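Litside Wills and Estates
Home | Wills | Powers of Attorney | Aged Care | Work With Us | Contact

Estates Clerk (part-time, with a real chance of becoming full-time)
Posted 21 March 2022 by Glenys Gronow

We are a small practice that looks after people's wills, powers of attorney and deceased estates, and we need another clerk. The last one has gone off to run a bakery, which tells you something about either the pull of sourdough or the state of our filing. You may form your own view at the interview.

The job sits in our Gudbridge office, up the stairs next to the chemist. You would work mostly for me and partly for Harries, who handles the contested matters and will ask you for the same file twice in a morning. It was on his desk both times.

Most of the work is probate. You would draft applications from our precedents, chase death certificates, write to banks, write to them again, and keep a running list of what each estate owns and owes. You would also take the first phone call from families, and that part matters more to us than your typing speed. People ring in the worst week of their year and want to know whether they can use Dad's card to pay for the funeral. You need to be able to say "please don't do that yet" kindly, and then get one of us on the line.
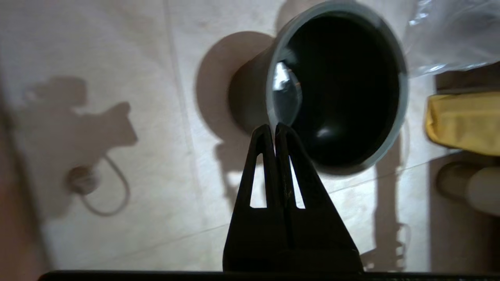

Aged care makes up the rest. We help families with the paperwork when a parent moves into residential care, including the asset forms, which are long, and the second copy of the asset forms, which is wanted when the first has been mislaid. A head for detail is useful. So is a sense of the absurd, though we can't put that in the selection criteria. You won't be giving legal advice and we will be cross if you try.

What we're after:

Experience in a law office, a trustee company or a bank's deceased estates team. If you've done none of those but have been executor for a relative and came out of it still speaking to your cousins, apply anyway and tell us how you managed it.

Clear written English. Our clients are often in their eighties and have no patience for "pursuant to". Neither do I.

Comfort with Zonura, our matter management system, or willingness to learn it. It has its moods. It sends reminders for things you finished last winter and keeps very quiet about the limitation dates, so we also run a paper diary, and you would be responsible for both.

A driver's licence. Some clients can't get to us, so we go to them, usually to witness signatures at the kitchen table. You will be offered cake, and refusing it causes offence. 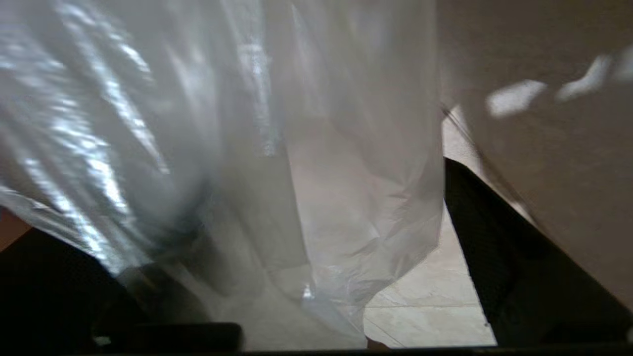 The strongroom is the other thing to mention. We hold 3737 original wills, some of them typed on paper you could strain soup through, and 900 of those still have to be checked against the new register. The successful applicant will inherit this project (sorry) and we'd like it done by the end of July. It's a quiet job and the heater works.

Hours are 44 a fortnight to begin with, spread however suits you, provided the phones are covered in the mornings. Pay is above award and depends on experience. You get super, study leave if you're working towards a qualification, and a car space that fits a small car driven by a confident person.

To apply, send a CV and a covering letter of no more than 2 pages to Glenys Gronow at the Gudbridge office, by post or through the contact form. Please don't address it to "Dear Sirs" - there's only the one, and he won't open it. We'll ask for two referees if we invite you in. Everyone who applies gets a reply, including the people we turn down.

Recruiters, thank you, but no. Harries has already said no to you on the phone and would like his lunch.

Shares 44 | Comments 2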